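Gestion des déchets d'emballages — Notes de cours, séance 4
Module « Tri et valorisation matière »
Intervenant : Kosmas Rallis

1. Le PET dans le flux ménager

Le polyéthylène téréphtalate (code 1) constitue l'essentiel des bouteilles de boissons. Sa densité, comprise entre 1,33 et 1,40, le fait couler dans l'eau, alors que les bouchons en PEHD ou en PP flottent. La séparation densimétrique après broyage repose sur cet écart. Le fond pétaloïde des bouteilles de boissons gazeuses répartit la pression interne. La matière y est plus épaisse et moins orientée que dans le corps.
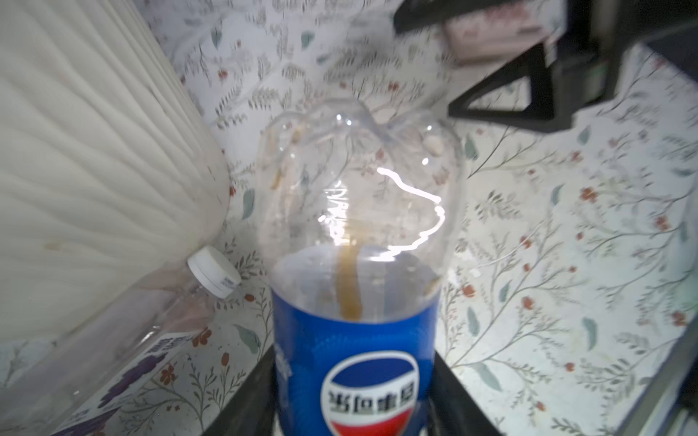
2. Contaminants

On distingue les contaminants solubles (sucres, colorants, acides), éliminés au lavage, et les contaminants incorporés (PVC, colles, encres), qui dégradent la viscosité intrinsèque du polymère à l'extrusion. Les manchons rétractables en PETG posent un problème particulier : leur densité voisine de celle du PET rend la flottation inopérante. La campagne de mai sur le site de Grorneck portait sur 313 balles ; les résultats par balle sont donnés en annexe B du polycopié.

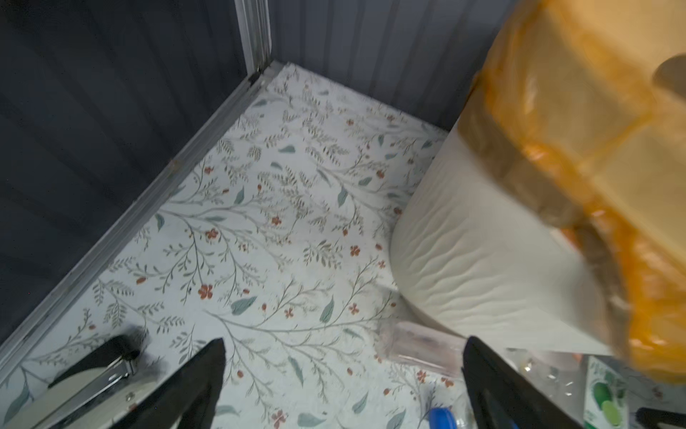 Faut-il retirer le bouchon avant la collecte ?
Le bouchon reste vissé sur la bouteille. Il est séparé par flottation après broyage et rejoint la filière des polyoléfines.

3. Collecte et densité apparente

La densité apparente d'un flux de bouteilles non compactées est faible, de l'ordre de 20 kg/m³. Le coût de transport par tonne dépend donc d'abord du volume. On compare en général l'apport volontaire, le porte-à-porte et la consigne. Le taux de refus est le rapport de la masse écartée en centre de tri à la masse entrante.

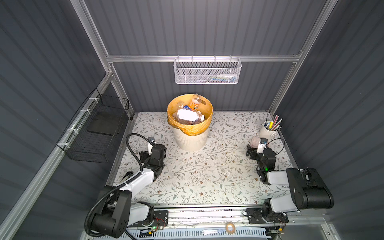

Ce taux se mesure par caractérisation d'un échantillon représentatif, prélevé selon un plan fixé à l'avance. La méthode Kudo (K. Kudo, notes internes Weveck) procède par quartage successif. Elle suppose un flux homogène, hypothèse à vérifier avant tout calcul d'intervalle de confiance.

4. Tri optique

Le spectre proche infrarouge identifie le polymère en surface. Une étiquette couvrante peut masquer la signature du corps et provoquer une erreur d'affectation. La ligne étudiée en travaux dirigés traite environ 3000 kg/h.
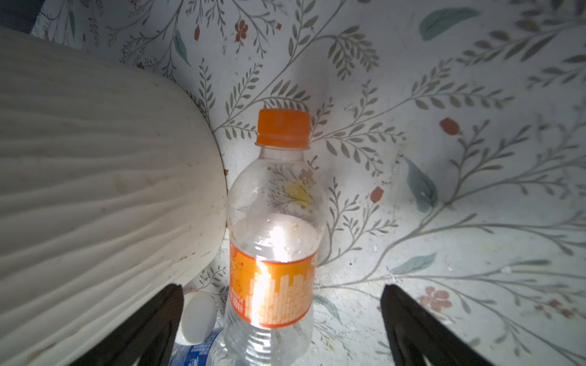 Le rendement de tri se définit comme la masse de PET correctement éjectée, divisée par la masse de PET entrante. La pureté rapporte cette même masse au total éjecté. Les deux grandeurs varient le plus souvent en sens inverse lorsqu'on modifie le seuil de détection.

Travail à rendre le jeudi 18 juin : bilan matière de la ligne, hypothèses explicitées, unités SI.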